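Somcombe 家庭陪伴中心招募：周末喘息陪伴员（兼职）及家长互助小组参与者

我们这边又要添人手了，真的很高兴能写这篇招募！过去一年里，来敲门的家庭比以前多了不少，有的家里有需要长期照护的老人，有的是孩子刚拿到诊断，爸爸妈妈还没缓过来，也有一个人同时照顾上下两代的。大家需要的东西其实很朴素：有个靠得住的人来家里待几个小时，让照顾者能睡一觉、剪个头发，或者只是去公园坐着发会儿呆。

所以这次我们同时找两类人，请看清楚再报名。

一、周末喘息陪伴员，6名

工作时间是周六或周日，每次四小时，每月至少排两次班。服务范围在 Somcombe 和 Kirport 两个片区，出发前会尽量按住址就近安排，路费实报实销。每次服务另有津贴，具体标准面谈时会给您一张书面的表，按月结算。

主要做的事：陪老人聊天、散步、吃饭；陪孩子玩耍、读书、做手工；写一份简短的陪伴记录，交给家庭协调员 Amarachi Jibrin。不涉及打针、换药之类的医疗护理，也不要求做大扫除（家里人要是客气地请您顺手洗个杯子，那就随您啦）。

我们希望您年满二十岁，能听得进别人说话，约好的时间能准时到。有没有社工或护理背景都可以，现在队伍里有退休的公交司机，有在读研究生，还有一位做了半辈子裁缝的阿姨，孩子们特别喜欢她。会说方言的朋友请一定在报名时写上，好几位老人就盼着有人能跟他们讲家乡话。

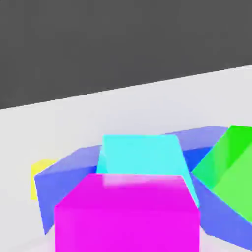
上岗前有15小时的培训，分五个晚上上完，全程免费，晚饭我们管。内容包括怎样跟初次见面的家庭打招呼、老人情绪激动时怎么应对、孩子的安全守则、保密原则，还有一个晚上专门讲陪伴员自己的情绪怎么安放。最后这一课由 Trinidad Urquijo 带，往期学员都说上完舍不得走。培训结束后，头三次服务会有老陪伴员跟您一起去，不会让您独自面对陌生的家门。

二、“傍晚茶”家长互助小组参与者

如果您自己就是照顾者，请看这一段。小组隔周的星期四傍晚见面，一共八次，地点在 Vivitby 活动室二楼，有电梯。带组的是 Chibuzor Oyewole，他自己照顾过患失智症的母亲，话不多，泡茶很讲究。小组里不布置作业，也不要求每个人都发言，想安静坐着听完全可以。隔壁房间有人照看孩子，三岁以上可以带来，需要的话请提前一周告诉我们，并注明孩子的过敏情况。

参加小组免费。需要请人在家看护老人才能出门的，我们可以优先为您安排一位陪伴员，报名表第三栏勾一下就好。

报名方式

两类报名用的是同一张表，可以到中心前台领，也可以打前台电话，请同事替您填。陪伴员请附一段自我介绍，几句话就行，写写您为什么想来，或者您照顾过谁、被谁照顾过。我们每一份都会认真读！另外请留两位推荐人的联系方式，直系亲属除外。录用前需要做无犯罪记录查询，费用由中心承担。

报名截止：4月18日（星期一），当天前台开到晚上八点。截止后两周内，不论结果如何，我们都会给您回电话。面谈是聊天形式，半小时左右，由 Titilayo Nwosu 和一位家长代表一起见您。这一期赶不上也别着急，9月还会再开一期培训，可以先在前台留个名字。

有拿不准的地方，欢迎先过来坐坐。工作日下午前台都有人，水壶总是开着的，饼干要看当天运气。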